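Chapter 11
Screening and Brief Intervention for Alcohol Use in General Care

Learning objectives
After reading this chapter, the student should be able to:
Define screening, assessment and brief intervention, and state how they differ.
Calculate the positive predictive value of a screening tool from a two-by-two table.
List the points in a hospital stay at which screening can take place.

Key terms
brief intervention, cut-off score, false positive, predictive value, sensitivity, specificity, standard drink

11.1 Introduction

Most people who drink at a level that harms their health never visit a specialist addiction service. They do visit dentists, family doctors, emergency departments and surgical clinics, usually for some other complaint. Screening in these settings is meant to find unhealthy drinking before it becomes severe, when a short conversation may be enough to change it.

Screening is a brief, standard set of questions given to everyone in a defined group, whether or not a problem is suspected. Assessment is longer and is given only to those whose screening result calls for it. The two terms are often used loosely in clinic records, and students should check which is meant before comparing figures from different sites.

11.2 Where screening takes place

Primary care has received the most study. Hospitals were slower to adopt routine screening, and surgical departments slower still. The preoperative visit has clear advantages: the patient is already answering questions about medicines, tobacco and past illness, and alcohol use bears directly on anesthesia, bleeding and wound healing.
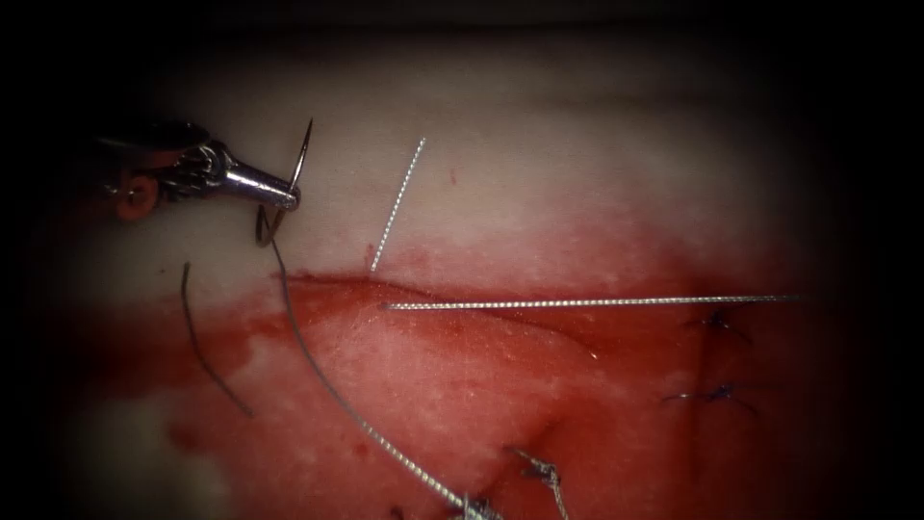
Heavy drinking before elective surgery is associated with more infections and longer stays. A patient who has been drinking daily may also develop withdrawal on the ward, often within the first few days of admission. For this reason the preoperative questionnaire should record both the usual amount and the time of the last drink.

The Jellstead study, used throughout this chapter, enrolled 1409 adults attending preoperative clinics. Each completed a written questionnaire on arrival, and 291 scored at or above the cut-off. Marchetti and Husar, who designed the study, then arranged a full assessment for every participant regardless of score. This step is costly – most programs assess only those who screen positive – but without it the false negatives cannot be counted and sensitivity cannot be calculated.

11.3 Choosing a cut-off score

A screening tool produces a score, and someone must decide where the line falls. Lowering the cut-off raises sensitivity and lowers specificity. Raising it has the opposite effect. The choice depends on the cost of each type of error in the setting concerned.
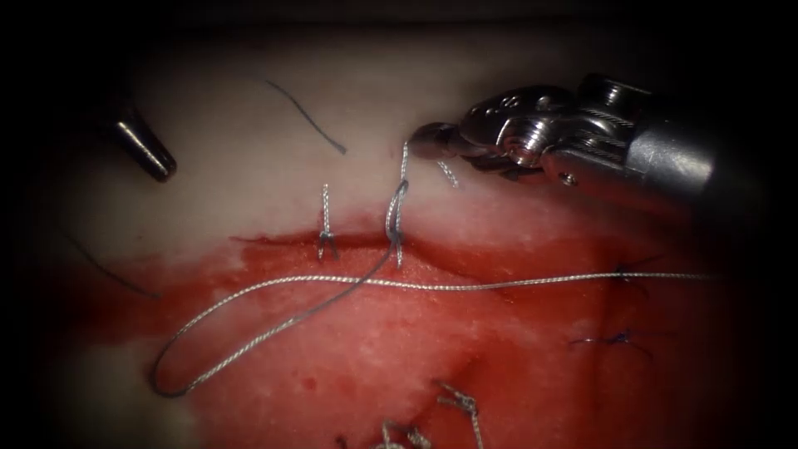

In a preoperative clinic, a false positive costs a few minutes of staff time and possibly some embarrassment to the patient. A false negative may mean unplanned withdrawal after an operation. A lower cut-off is therefore usually accepted in surgical patients than in the general population.

Predictive value must be kept separate from sensitivity. Suppose that 100 patients screen positive and that 11 of them are found on assessment to have no alcohol problem. The positive predictive value is 89 percent. The same tool, used with the same cut-off in a group where heavy drinking is rare, would give a lower value, although sensitivity and specificity had not changed. Section 11.5 works through this effect using the Grikine tables.

Review questions
1. Why did the Jellstead study assess participants who had screened negative?
2. What proportion of the Jellstead participants scored at or above the cut-off?
3. A clinic lowers its cut-off by one point. State the expected effect on sensitivity and on specificity.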